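How a vacuum flask keeps heat in

Heat always moves from a warmer thing to a cooler thing. Leave hot soup in a bowl and it passes heat to the bowl, the table and the air until all of them are at the same temperature. A vacuum flask slows this down.

Heat travels in three ways. Conduction is heat passing through things that touch. Convection is heat carried by a moving liquid or gas. Radiation is heat travelling as invisible waves, which can cross empty space.

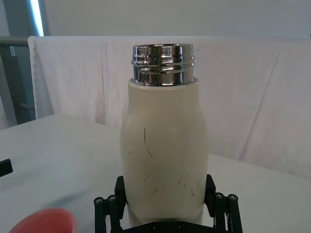 A vacuum flask is two containers, one inside the other. They are joined only at the neck. Most of the air between them has been pumped out, leaving a gap with almost nothing in it. This gap is called a vacuum. Conduction and convection both need a material to work in, so very little heat crosses it by either route.

Radiation can still cross. For this reason the walls facing the gap are often shiny – a shiny surface reflects heat waves back the way they came.

Some heat still escapes through the neck, where the two walls meet, and through the lid. A narrow neck loses less than a wide one. With the lid off, warm air and steam rise out of the opening and the drink cools faster. 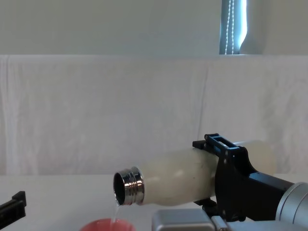 Water being poured from a bottle into a red cup.

The same flask keeps cold drinks cold. Heat from the room has to cross the same gap to get in.

Try it yourself

You need a flask, a mug, a thermometer and warm tap water. Ask an adult to help.

1. Put 300 ml of warm water in the flask and 300 ml in the mug.
2. Measure the temperature of each and write it down.
3. Close the flask. Leave the mug open.
4. Wait 30 minutes, then measure both again.
5. Repeat with a saucer on top of the mug.

Work out how many degrees each one lost. Which lost more, the open mug or the covered one?

Words to know

Insulator: a material that heat passes through slowly.
Vacuum: a space with almost no air or other matter in it.

Written by Raghda Geagea. Page last checked 6/16/25.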